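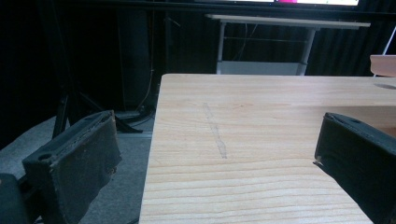
Poonam Dixit asked whether a wallet restored from its seed phrase keeps its node settings. It does not. The seed phrase restores keys and balances only, and the node address, fee limit and label list have to be entered again as set out in this section.

4.3 Connecting a Sketetti wallet to your own node

Before you start

The Rodow node software must be installed and fully synced. A first sync needs 36 GB of free disk space. Wallet versions older than 2 cannot use a private node and must be updated first (see 4.1).

Caution: Never type the seed phrase into the node console. The node does not need it at any step.

1. Open the Rodow console and type status. Wait until the line "sync" reads "complete".

2. Type rpc enable. The console prints an access key. Copy it to a text file on the same machine.

3. In the wallet, go to Settings > Network > Node and select Custom.

4. Enter the local address of the node, followed by port 1185. Do not add a slash at the end.

5. Paste the access key and press Test. The status field changes from gray to green.

Note: If the test fails with error 362, the key was copied with a trailing space. Delete the space and press Test again. Any other error points to the port being blocked by a firewall.

6. Press Save and restart the wallet. 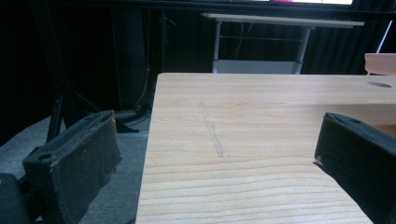 Fig. 4-3. Board and gripper fingers.

4.4 Setting the fee limit

The fee limit is the highest network fee the wallet will pay without asking. The factory value is zero, so every payment brings up a prompt.

1. Go to Settings > Payments > Fee limit.

2. Enter the limit in coin units - not in local currency.

3. Confirm with your PIN.

Payments above the limit are held in the Outbox for 36 hours and then dropped. A dropped payment is never sent to the network, and the coins stay in the wallet.

Caution: The limit applies to all accounts in the wallet, including accounts imported from Zoltel. Accounts on a Sfeir hardware key are the exception - they keep the limit stored on the key.

4. To release a held payment, open the Outbox, select the payment and press Send now. The fee is worked out again at that moment and may differ from the one first shown.

For labels and address groups, go to 4.5.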